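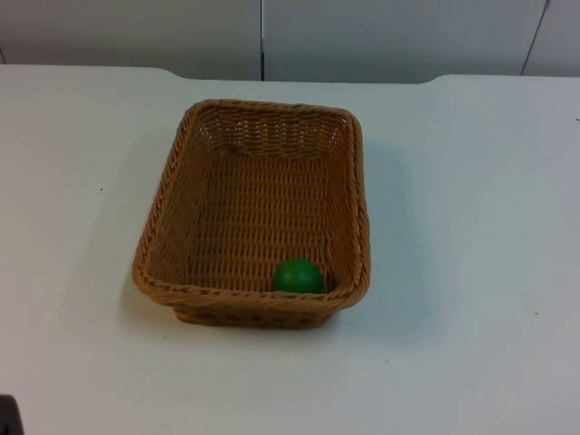
Chapter 2
The Robot Gets the Easy Part

Kevin Villca sorted returns at the Hukora warehouse for years before the first arm was bolted down beside his bench. It had one job, which was to move small items in and out of baskets. Kevin was given a tablet, a stool, and the title of cell attendant. The title came with no raise.

Management at Hukora had promised that the arm would take over the dull work. It did take some. It also made a new kind, since somebody had to refill the baskets, clear the jams, and explain to the night shift why the red light was on. In August the arm handled 200 items on a good shift. Kevin stepped in 45 times, and the weekly report listed all 200 under "automated."

This chapter follows jobs like Kevin's. We ask who does the work a machine leaves over, who gets trained for it, and whose name goes on the report. Section 2.1 begins with the task itself, picking up a small object and putting it down somewhere else. Most of us learned it before we could talk, and few of us have ever had to write out the steps.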